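Search this site Go

# burville-kitchens: a data card, of sorts

Text records of kitchen renovation quotes from Burville and the surrounding district, cleaned up enough to be useful and no further. There are 400 quotes in the main file. Each one is a tradesperson's opinion of what it would cost to make somebody's kitchen look like somebody else's kitchen.

Released under the same terms as the Prendergast plumbing set, so if you've already argued with your employer about that licence you can skip the argument.

## What's in it

- `quotes.csv`: one row per quote, with 20 columns, of which you will use 9
- `items.csv`: line items, joined on `quote_id`
- `finishes.txt`: every colour name we met, including four spellings of "grey" and a "Stormy Mushroom"
- `hasteo_map.json`: lookup from free-text cabinet terms to Hasteo codes

Prices are in dollars, GST included where the quote says so. Where the quote doesn't say so, the `gst` column reads `unknown`, and you are welcome to ring the joiner and ask. We tried.
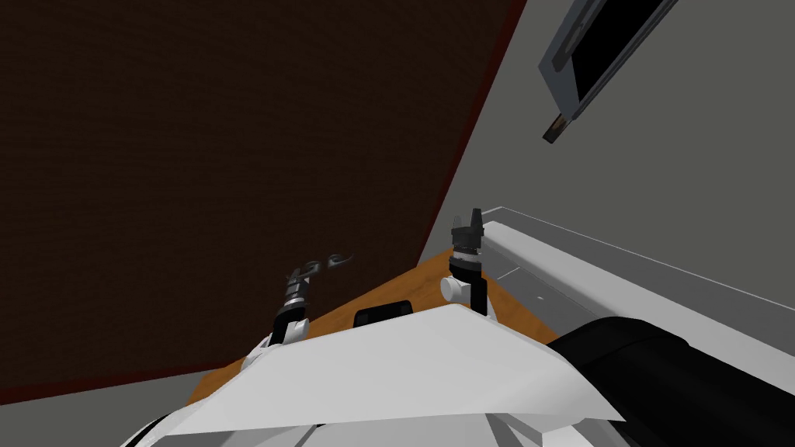

*Timber tabletop between a brown wall and a grey one, with a white robot's two arms raised in front.*

## How it was put together

Quotes came in as PDFs, faxes (yes), phone snaps of carbon copies, and one spreadsheet with merged cells that set the project back to May. Everything went through Plilico for text recognition, then through a person with a cup of tea. Plilico is good on printed totals and hopeless on handwriting, particularly the numeral 7 as practised by tilers.

Names, street addresses and phone numbers have been stripped. Suburbs stay in. Remarks about the client's taste have been moved to a `notes_redacted` flag, which is true more often than you'd hope.

## Cabinet terms

The biggest headache was doors. A quote might price them per door, per pair, per cabinet, or under the single heading "joinery", with a number beside it that has the confidence of a lottery ticket.
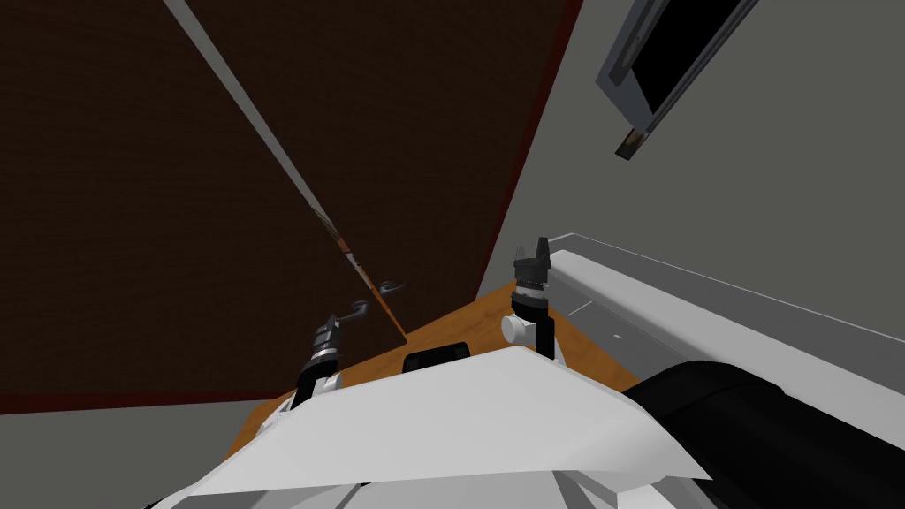
Handles are worse. Some firms include them, some list them as an allowance, and some leave them out entirely and let you discover the matter on handover day. We code all three separately in `handle_basis`. Please don't average across them. Someone already has, and the resulting chart is still doing the rounds.

"Walnut" is kept as written. It may mean walnut, walnut veneer, or a brown somebody liked.

## Known problems

- 2 quotes are in there twice under different business names. Same handwriting, different ABN. We left them.
- Benchtop lengths are in millimetres, except where they're in metres, except for one in feet.
- `rubbish_removal` is blank for most rows. Blank does not mean free.
- Splashback areas before the last column rename are in `splash_old`. Don't use `splash_old`.

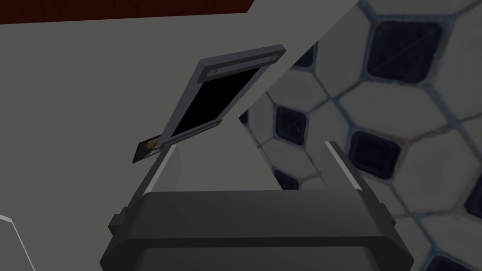

*Grey gripper, fingers apart, and a light grey object with its black-panelled lid tilted up.*

## Please don't

Use this to predict what your own kitchen will cost. It can't. It can tell you how much people disagree about it, to the cent.

## Citing

"Burville Kitchens quote set" plus the version number will do. If your journal insists on a DOI, so does ours, and we're waiting on the same form.

Last updated: 13th September

Contact | © Burville Kitchens data project | Back to top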